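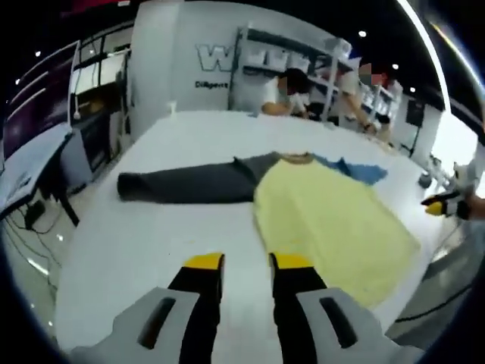

The Gakura tips on the hand-held units are holding up better on cloth than the Curkance set did. I ran 100 grasps per tip type on the folding table, same jaw opening each time. Gakura got 87 clean pickups. Most misses were on flat, slightly wrinkled fabric like the pale yellow piece, where the fingers have no raised edge to close on. A collar band or a crumpled cloth is much easier. The yellow tips also stand out well against the black fingers in the wrist view - useful for checking alignment on a white table.

Curkance numbers to follow once I redo 3 runs with bad timestamps.

On 21st April, Valtcombe bench list wrote:
> Has anyone compared fingertip sets on garments yet? Parsons
> quotes 399 for the Curkance kit and I would like grasp
> counts before ordering. Please also say which controller
> firmware you used.

Firmware is the October build, stock gains, force limit unchanged.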